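Getting a pocket radio to hold a weak station
Padmavathi Poojary and Brijesh Bhatia
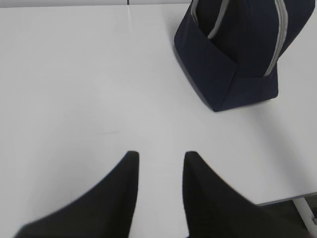
3. RECEPTION TESTS

I started with the Jotach, the smaller of our two pocket sets, and let its auto search run across the FM band 200 times in August. It kept stopping on the same strong stations and sailing past the faint ones, so I went back to tuning by hand — slow work, but I rather enjoyed it.

Figure 4. Share of searches that stopped on the weakest station, by set.

The Kindis did better, catching it in 71 runs (Figure 4). Brijesh thinks the longer earphone lead helped, as the lead doubles as the aerial on both sets. I'm less sure. When I swapped leads the gap shrank a bit — we come back to that in Section 5.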